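Chapter 4

What the Save Leaves Out

Key terms: save, blown save, hold, leverage, inherited runner, earned run average

Most fans learn the save before they learn what it is supposed to measure. A pitcher comes in late, his team is ahead, the game ends, and a small S goes next to his name. He got the save. It sounds like a rescue, and sometimes it is one. A good deal of the time it is a man protecting a three-run lead for three outs against the bottom of the batting order, with a rested arm and fresh catcher's signs.

This chapter is about relief pitching and the numbers used to judge it. You will be asked to doubt most of them. Some will survive. A few will look a little silly by the end of the unit, and you may find that the ones quoted most often on broadcasts are the ones that hold up worst.

4.1 What the rule says

To earn a save, a pitcher must finish a game his team wins, must not be the winning pitcher, and must get at least one out. He must also do one of the following. He can enter with a lead of three runs or fewer and pitch at least one inning. He can enter with the tying run on base, at bat, or on deck. Or he can pitch the last three innings, whatever the score.

Read that last one again. A long reliever who takes over in the seventh with his team ahead by 10 and hands back four runs can still be given a save, as long as the official scorer thinks he pitched effectively. The rule leaves "effectively" to the scorer. Scorers are generous.

The rule also has nothing to say about the seventh and eighth innings of a close game, except that whoever pitched them and left will get no save. The hold was made up to fix this. It mostly gave us a second number with the first one's problems. A pitcher can enter with a lead, get one out, load the bases, leave, and be credited with a hold so long as the lead was still there when he walked off the mound. What the next man did with those runners is somebody else's line in the box score.

4.2 The Drollance closer

Consider the kind of argument you will hear in any ballpark. In the Tronell League, the Drollance club had a closer who saved game after game over a long career. He pitched in front of 2,297 people on a good night at Grurklow Park, and the crowd stood up when he came through the bullpen gate. In his best season he converted his first 10 chances. The local paper called him automatic.

Now look at what the 10 chances were. In six of them he came in to start the ninth with a lead of two or three runs and nobody on base. In three he had a one-run lead, again with the bases empty. In one he came in with two runners on and a lead of two. That is a single inherited mess in 10 tries. The other messes, and Drollance had plenty that season, went to a setup man whose earned run average was worse and whose salary was lower.

Was the closer good? Probably. His strikeout rate was high and he walked few hitters. But the streak is weak evidence for it. Ordinary relievers hold a three-run lead in the ninth most of the time. A statistic that pays the same for an easy job and a hard one is going to flatter whoever gets the easy jobs, and the manager decides who that is.

4.3 Trouble with ERA

You might think earned run average clears this up. For starters it does a fair job over a full season. For relievers it has two faults, and both are serious.

The first is that relievers don't pitch much. One awful night in April can sit on a pitcher's ERA until August. If he gives up five runs while getting one out, he may need a month of clean innings before the number looks respectable, and in that month he may be exactly the pitcher he was before.

The second fault is inherited runners. Suppose a starter leaves with the bases loaded and two outs. The reliever gives up a double that clears the bases, then gets a fly ball. Three runs scored on his pitch. All three are charged to the starter, and the reliever's ERA goes down. He failed at the one thing he was brought in to do and the statistic thanked him for it.

The Pilkington club kept its own chart of this for several years. A pitcher there had faced 177 batters by the end of July and carried one of the lowest ERAs in the bullpen. He had also let in more than half the runners he inherited. The coaches knew. The printed program, which listed his ERA and nothing else, did not.

4.4 Leverage, and a caution about it

Leverage is an attempt to put a size on the moment. It asks how much the chance of winning could swing on the next play. A tie game in the ninth with a runner on third has high leverage. The sixth inning of a blowout has almost none. With this number in hand you can at least ask whether a team used its best arm when it counted.

Be careful here too. Leverage describes the situation and leaves the pitcher out of it. A man with a high average leverage was trusted by his manager, and managers trust people for all sorts of reasons, including habit, contract size, and what happened last October. Some announcers now quote leverage as if it were a skill. They did the same thing with saves.

There is also the old claim that certain pitchers are better under pressure. Players believe it, and they have stood on the mound while most of us have not. The trouble is in checking it. High-pressure innings are few, and a few innings can say almost anything. We return to this question in Chapter 7, without much hope of settling it.

Before you go on

Find a box score from a close game. Cover the pitching lines and read only the play-by-play. Decide which reliever had the hardest job, then uncover the lines and see who got the credit. 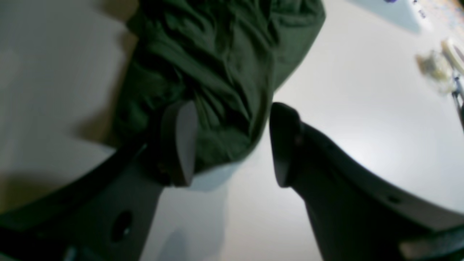
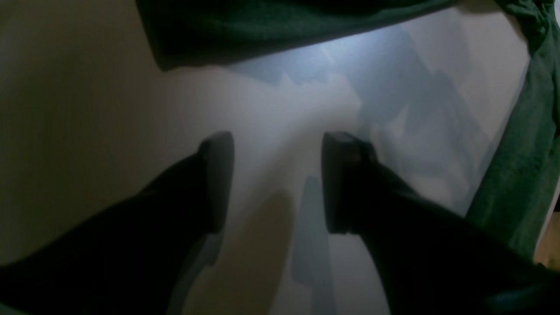 Can a pitcher be given a save if he enters in the ninth with a four-run lead and the bases empty?

Not under the usual one-inning rule. The lead is more than three runs, and the tying run is neither on base, at bat, nor on deck, so it makes no difference how well he pitches.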